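About Nullow

Nullow puts on community days. Street fairs, school fetes, harvest suppers, lantern walks, the odd village birthday. If it needs a field, a hall or a closed road we've probably done one.

Set up by Afaf Sfeir after four years of running her own street's summer party off the back of a borrowed trailer. The next road over asked for one. Then the primary school. Then the parish. She gave up the day job one February and we've been at it ever since.

What we do

Permits and road closure forms. Stall bookings, pitch plans, first aid cover, loos. Music if you want it, and we'll tell you how loud you can have it and until when. Insurance paperwork too, which most people are glad to hand over.

We don't do weddings. Please stop asking, lovely as they are.

Our three regular events are Kasten, the spring craft market (55 stalls, always a waiting list, apply early). Levano, an evening food fair by the water, gates at 5pm and last orders at 9. And Kakusari, our winter hide and seek trail for under tens, lanterns round the park, hot soup at the end. Kakusari is the one people write to us about. Last time we had 253 children signed up before the posters were even back from the printers.

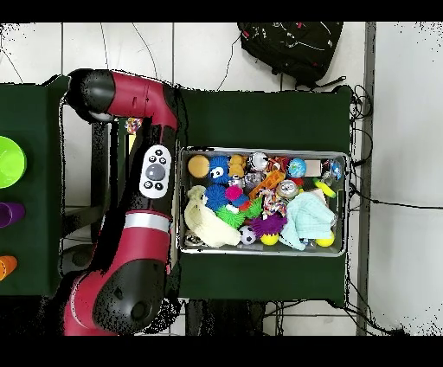
Tray of toys on the green cloth table.

How we work

Small team, most of us part time. You get one person from first phone call to last bin bag, and their mobile number. We come and walk the site with you before we quote. No charge for that unless its more than an hour's drive.

Local traders first, always. Stall fees are on the booking form, same rate for everybody, charities half price. Any money left over from Kasten goes into a small pot for groups who want to start an event of there own and can't cover the hall hire. Ask us for the form, it's one page.

Numbers, since people ask. 2561 tickets sold across the three events last year. Under fives aren't ticketed so they're not in that.

Working with us

Always after stewards, especially for Levano. Paid shifts, hi-vis provided, food included. Sixteen and over. Bring a coat.

Planning something? Tell us the place, rough date and how many people you're expecting. Six months' notice for a road closure please, less for a hall. Phones are on 10 till 4, email any time, but expect a slow reply in show week.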